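Volholm Community Help
Campus Services > Safety and Emergency Notices

Text alerts stopped after I changed my phone number

Posted by Valentyna Prokopenko
May 16, 2022

I am a part-time student at Volholm College and attend evening classes at the Begay Center. In April I changed phone carriers and received a new number. I updated the number in my student record the same week. When the Begay Center closed early for a gas odor, my classmates received a text message and I did not. I did receive the email, but I did not read it until I was already in the parking lot.

I have confirmed that the new number appears correctly in my record. The Radance app is not installed on my phone, and I would prefer not to install it if text messages are enough. Does the alert system take its numbers from the student record, or is there a separate place where they must be entered? I would also like to know whether my mother, who drives me to class, may be added to receive the same messages.

3 replies

Gomard Service Desk

Thank you for your inquiry. Emergency text messages are sent from a separate contact list. A number entered in the student record is copied to that list once, at the time of first enrollment. Later changes to the record are not carried over, and each student must make the change in both places.

To update your number, sign in to the student portal and open Campus Services, then Emergency Contact Settings. Remove the former number before adding the new one. The system will send a code of six digits to your phone. The number remains inactive until the code has been entered, and the code expires after 200 seconds. If it expires, select Send Again and use only the most recent code.
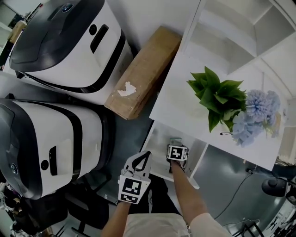
Please also review the Locations section on the same page. Students are assigned by default to the main campus only. Those who attend classes at the Begay Center must select that location in order to receive closure notices and other messages that apply to that building alone. Notices affecting the entire college are sent to all locations regardless of this setting.

Each account may hold up to three phone numbers. A family member may be entered as an additional contact, provided that person has agreed to receive the messages and is able to confirm the code. Additional contacts receive emergency notices only. They do not receive class cancellations or parking notices.

Installation of the Radance app is optional. Text messages and email will continue to reach students who do not use it. The app is required only for the location sharing feature and for two-way messages with campus security.

At the close of the last term, more than 2,000 accounts still contained an unconfirmed number. Students are encouraged to review their settings at the start of each term.

evening_section_b

Same thing happened to me. It was the location setting. My number was fine.

northlot_commuter

The reply from the service desk is correct, with one addition. If you ever answered an alert with the word STOP, entering the number again will not restore the messages. You must send START from that phone to the number that sends the alerts, and then wait for the confirmation text. Certain carriers also place these messages in a spam folder, so please look there before you request a second code. Saving the sender as a contact corrected this on my phone.

I do not know whether the monthly test message goes to additional contacts. Mine has never mentioned receiving one.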